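Candero Mini Desktop Trash Can, Cream
Reviewed by Dede Odoi
December 7, 2023

I bought this for the white table where my daughter does her crafts and plays with her toy food. The big bin lives on the floor in the next room, so pencil shavings and scraps of paper were staying on the table for days. It has been in use since August.

The shape is simple: a small body with rounded corners and a swing lid. You push the flap, drop the trash in and let go. It takes paper balls, tape ends and candy wrappers. Anything bigger than a tissue needs to be squashed first.
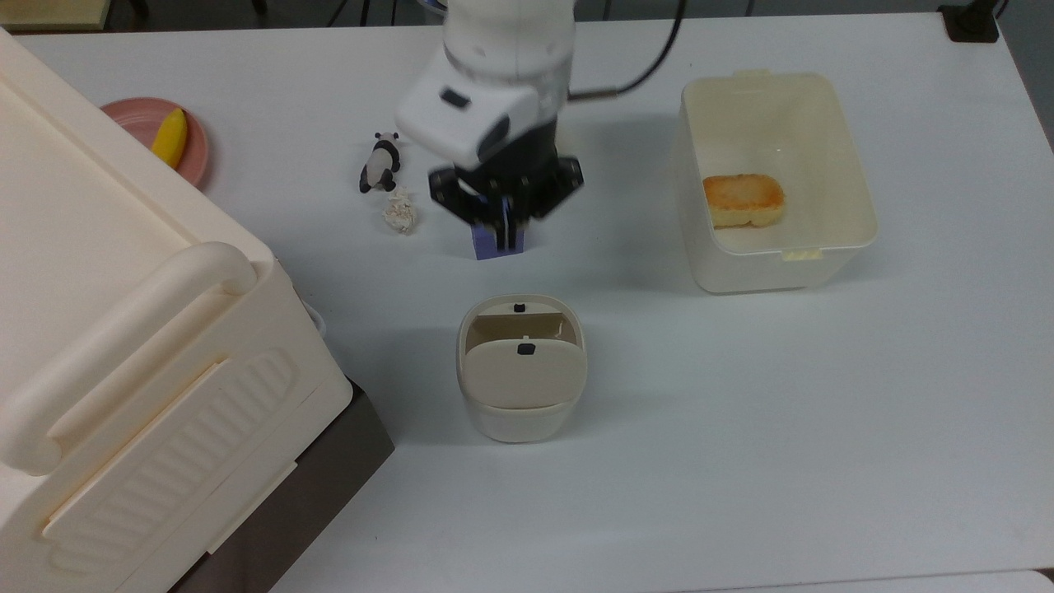 The Candero on the craft table, with the panda and the toy pastry in its box.

The flap is the weak point. It doesn't always swing back to level, and on mine it often stays tilted inward with the inside showing. A tap with a finger fixes it. The lid lifts off for emptying, which I do every few days, and the body rinses clean under the faucet.

The can is light and slides if you push the flap hard. I put a dot of adhesive putty under it.

I paid $21. The Fanum version was $20 but only came in gray. For dry scraps it does the job. I wouldn't put food in it.

Rating: 4 out of 5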